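Filed under: Bench Notes / Grippers
Search the notebook
2 comments · 11 shares

Saturday, late. Crumb pickup, day whatever.

Run stopped itself at cycle 1,417 with a force fault on the left finger. Controller says the finger was pushing on something. The finger disagreed, being nowhere near anything. I cleared the fault, it came back in under a minute, I cleared it again, and then I did what the manual says and went to find Chiyo.

Her theory: grit in the linkage. We're asking foam pads to herd dark crumbs across a white board all day, and crumbs go where they like. My theory was the Fovard firmware, mostly because I had been looking forward to blaming it. 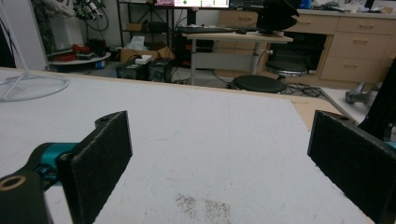
Powered down, locked out, worked the linkage by hand. Left side sticks a little near full close, right side doesn't. Blew it out, wiped the pads, re-zeroed. Ran 300 slow closes on nothing at all and got two faults, both left. Better than before, still useless.

The part I like less: on the second fault the fingers kept closing for a moment after the stop was logged. Not far, but I had been reaching in to brush crumbs with my own hand earlier, like a person who has never read a safety sheet. Wrote it up for Augustina Bawa. New rule until she signs off: e-stop in before anyone's hand crosses the edge of the board, me included.

To do: swap the left force sensor for the Ichikawa spare, if the spare is in the drawer marked spares. Log stop time against motor current. Sweep.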